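Visit to the Leltileo open day, September

Leltileo opened its eye health and materials building to visitors in September, and I went along with a group of 11 from our science and current affairs reading circle. We had been following short news items on oxygen supply, new eye drops and government research missions for most of the year, and wanted to see a place where such work is done.

The institute is a twenty-minute bus ride from the railway station. The bus stops at the lower gate, and visitors have to walk up the hill to the main entrance to collect a badge. Allow time for this. The queue at ten o'clock reached the bicycle stands, and two of our group missed the welcome talk.

The talk was given by Ulla Solheim, deputy head of the institute. She said Leltileo was set up as a regional laboratory for testing water and was given a national role later, when the ministry decided to bring three smaller units together. It now has 587 staff and students. Most of its money comes from public grants, and a smaller part from contracts with companies. She spent some time on the new agreement with the Claltard centre, under which the two will share instruments and exchange doctoral students. The agreement was signed in the spring and runs for five years.

After the talk we were divided by badge colour. Our guide was Vilgot Fjeld, a chemist in his final year of doctoral work, who took us to the first floor.

The first stop was the coatings laboratory. The group there is working on a thin layer for contact lenses that lets out a medicine slowly over several hours. The idea is that a patient with a long-term eye condition could wear a lens in place of using drops four times a day. Fjeld passed round some blank lenses in small dishes and explained how the layer is put on. It is still a laboratory project. Tests in people have not been requested, and he was careful to say that most materials which do well in a dish are dropped later.

One of our members asked about cost. The present method uses an expensive solvent, and the group is looking for a cheaper one. A cheaper one has been tried and left the lenses cloudy.

From there we went down a corridor of posters to the instrument hall. Most of the hall is taken up by two electron microscopes in separate rooms with thick doors. Only four people could go in at a time, so we waited. The posters were worth reading while we did. One set out the history of the Jistier programme, which pays for portable oxygen equipment in district hospitals. Another listed the stages that a new medical device goes through before it can be bought by a public hospital, with the usual time for each. I had not known that the paperwork for sterile packaging is handled separately.

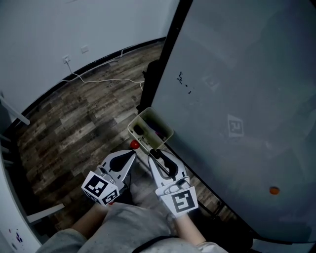

The oxygen work itself is on the ground floor, in what used to be the loading area. Roald Nyberg runs this part. His team does not make oxygen plants but checks them: units bought for Jistier come here first, are run for several weeks and are then sent on to hospitals. He showed us one under test, a grey cabinet about as tall as a wardrobe, and asked us to stand behind the yellow line. It was loud enough that he gave the explanation in the next room.

A unit has to run for 2,000 hours before the design is approved, he said, and the filters are opened and looked at halfway through. Damp is the main trouble. Hospitals near the coast have sent back filters clogged well before they were due to be changed, and the team is writing new advice on where the air intake should be placed. The advice will be printed in four languages. Nyberg also said that training is the weak point in most countries, as a unit may be delivered with a thick manual and no one at the hospital given time to read it.

Lunch was in the staff canteen – soup, bread and a fish dish, paid for by card only. The canteen closes to visitors at half past one.

In the afternoon there was a choice between a lecture and a panel. I chose the panel, which was on how countries share medical research in an emergency. Frøydis Brekke spoke for the institute and Siv Ekström for the Wallin foundation, which pays for exchange visits. Brekke described a visit by a foreign team that had come to test a rapid breath analysis method. The science was agreed in a week, but customs clearance for the equipment took far longer, and part of it arrived after the team had gone home. Ekström said the foundation now pays for a customs agent on every project of this kind.

There was some disagreement over publishing. Brekke wanted results shared as soon as they are available. Ekström thought early results had sometimes been reported in newspapers as finished treatments, and gave the case of an eye drop which patients began asking their doctors for before a single trial had been held. The chair let this run on, and there was time for only two questions from the floor. Neither was about funding, although several people near me had hoped to raise it.

The organisers expected around 3,000 visitors over the whole open period. It was busy when we were there, mostly with school groups in the morning and families after lunch. Signs are in English as well as the local language. The lift to the first floor is small, and anyone using a wheelchair should ask at the desk for the goods lift on the north side.

Printed summaries of the talks were available at the exit. I have a spare copy of the one on oxygen units, and will bring it to the next meeting for anyone who could not come.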